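Reading the Gait: How Show Judges Are Learning to Measure Movement

By Kekeli Aidoo

December 2021

The Hamik Hall regional show gives a judge three minutes with each dog in a large breed class. Part of that goes to the table or the stacked examination, part to the hands-on check of bite, shoulder and topline, and the remainder to movement. Movement gets the least time and causes the most argument. A dog goes down and back, then once around, and the judge has to decide whether the front reaches, whether the rear drives, and whether the two ends agree with each other.

Otakar Beneš has judged working and herding breeds for most of his adult life. His method has three parts. He watches the feet coming and going, the topline in profile, and the point at which the front foot meets the ground in relation to the nose. He writes nothing down until the dog has stopped. Notes taken while the dog is moving, in his view, cost him two or three strides out of a sequence that may contain only twenty.

The breed standards do not give him much help. Most describe correct movement in terms such as "free," "effortless" or "ground-covering." A few specify that the legs should converge toward a center line as speed increases. Almost none state the speed at which this should be judged, although the degree of convergence depends on it. A dog shown at a slow trot may look wide behind. The same dog moved faster may single-track cleanly.

Handlers know this and select a speed accordingly. A dog with a short upper arm is usually moved fast, so that momentum hides the restricted reach. A dog with a loose rear is moved slowly. Beneš asks for a second pass at a different pace whenever he suspects that the first was chosen for him.
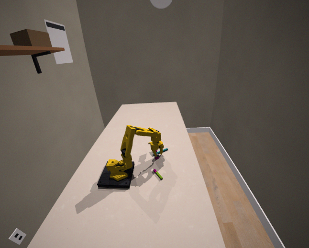

The Kadlec Trials

In April, the kennel club in Kadlec ran a trial over one weekend to find out how closely judges agree on movement when the other parts of the examination are removed. Forty dogs were entered, all adults, all from five breeds with similar standards for the trot. Each dog was moved by the same handler, Vilém Skála, on a loose lead, at two set speeds. The judges sat on opposite sides of the ring and scored front, rear and side gait separately.

Agreement was highest for side gait and lowest for the front. Two judges could look at the same dog coming toward them and differ by three places in a class of eight. The gap narrowed at the faster speed, where faults such as paddling and crossing over were easier to see. It widened for heavily coated breeds. Feathering on the foreleg moves later than the leg does, and several judges marked dogs down for a loose elbow that a later hands-on check did not confirm.

Blažena Hubáček, who designed the score sheet, had expected the coat effect but not its size. She has since added a line asking the judge to state whether the elbow was seen or inferred. The wording is plain and the box is small, but she considers it the most useful change on the page. A judge who has to tick "inferred" tends to go back and look again.

The footing also mattered. The Saturday ring was matted. The Sunday ring was mown grass with a slight fall toward the gate. Dogs moving downhill overreached more often, and four of them broke into a pace that they had not shown the day before. The club now places the down-and-back across the slope — a small change that cost one hour of moving ring posts.

Coaching the eye is a slower matter. Trainee judges on the Paltton course begin with the skeleton and shoulder angles, and are not allowed to place a class until they can predict from a standing dog how it will move. They write the prediction on a card, hand it in, and then watch the dog go. Early cards are mostly wrong on the front assembly. By the end of the course they are mostly right on the rear, and the front remains difficult.

There is disagreement about how far to take this. Numerical scoring has supporters among breeders, who want something they can compare from one litter to the next. It has fewer among judges, who point out that a dog is placed against the others in the ring on the day and that a column of scores does not settle a class. 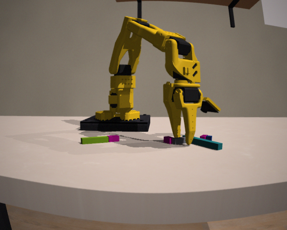
Zdislava Paulík would keep the numbers out of the ring altogether and use them only in training. A judge who adds up a sheet, she argues, will reward the dog with no serious fault over the dog with real breed type and one weak point, and a few generations of that will produce sound animals that could belong to any breed. Her preference is for a written critique of at least three sentences on every placed dog, with one of them reserved for movement.

The Hamik show will use both systems next season. Critiques will be required in the herding classes, and the Kadlec score sheet will be offered to trainees sitting at ringside, whose marks will have no bearing on the result. Copies will be available from the show secretary's desk before the first class is called.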